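3.2 Layout of the assembly station

The layout was settled before any of the timed work began, and we kept it for all the sessions reported in Section 4. Earlier trials at Steinbach had used a long counter with each ingredient in its own tub, in a row. Workers there spent much of their time reaching across one tub to get to another, and shreds of one filling ended up in the next. For the present study we wanted a station small enough to fit on one white tabletop, with all the fillings and the bread within reach of a person standing in one place.

The centre of the station is a shallow rectangular metal tray, placed with its long sides running away from the worker. Food that falls during assembly should fall on the tray, where it can be seen and later weighed. We tried a plastic tray first, but it slid on the tabletop when a worker leaned on the edge. The metal tray stayed put and could go through the dishwasher with everything else.

Fillings are held at the far end of the tray. Shredded purple cabbage and torn green lettuce share one clear container, cabbage on the left and lettuce on the right. We chose a clear container so that a worker could judge how much was left without lifting or tilting it. The two vegetables behave quite differently. Cabbage strips are stiff and tend to stand up in the pile, so a pinch taken from the top often brings a few extra strips along with it. Lettuce pieces are light and crinkled and come away in clumps. Sharing a container saves space but leads to some mixing where the two piles meet, and we return to this in Section 5.

Buns are kept to the right of the tray, behind a tall clear acrylic divider standing on edge. The divider was added after the first pilot, when loose sesame seeds and crumbs from the buns made it hard to tell bread waste from filling waste. It does not stop all crumbs, as some are carried over when a bun is picked up and filled. It does keep the buns themselves off the tray until they are wanted.

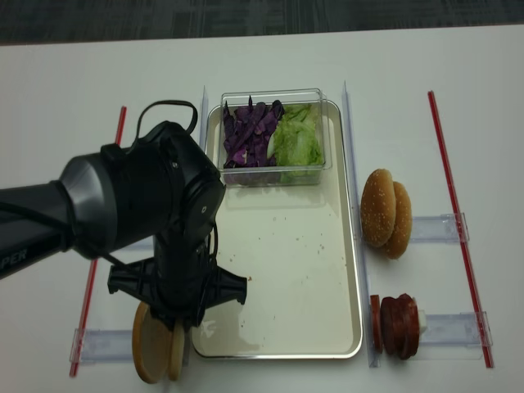 Page last modified: November
Figure 2. The assembly station, with the shared vegetable container at the far end of the metal tray and sesame-seed buns to the right of the divider. Brown crumbs are present on the middle and lower part of the tray.

Crumbs were treated as part of the result and were not wiped away between burgers in the same set. A set was 20 burgers. At the end of each set the tray was lifted out, its contents were brushed onto a sheet of baking paper and sorted by hand into bread, cabbage and lettuce, and each pile was weighed. The tray was then washed and dried before the next set. In all, 2,000 burgers were assembled at this station, half of them at the Trurnemholm kitchen and half at our own.

Round wooden discs were also kept at the station, to the left of the tray. They were not used to hold food during the timed sets. Their place was fixed so that the working area to the left of the tray was the same width at both kitchens, where the tables differed slightly in size.

Portions were set by eye. We considered using a scoop, but workers in the Pelodance survey had said that scoops packed the cabbage too tightly and bruised the lettuce, and we found the same in a short test. Each worker was shown a finished burger before starting and asked to match it. The container was topped up whenever either side dropped below half full. Cabbage was shredded on the morning of use. Lettuce was torn no more than 2 hours before a set, as the edges brown quickly once torn and workers began to pick around the darker pieces, which slowed them down.

The colour of the cabbage proved useful during sorting. Purple strips show up clearly against the pale floor of the tray and are easy to separate from bread. Lettuce was harder, particularly the smallest pale pieces, and we expect that its weight is slightly understated in Table 3.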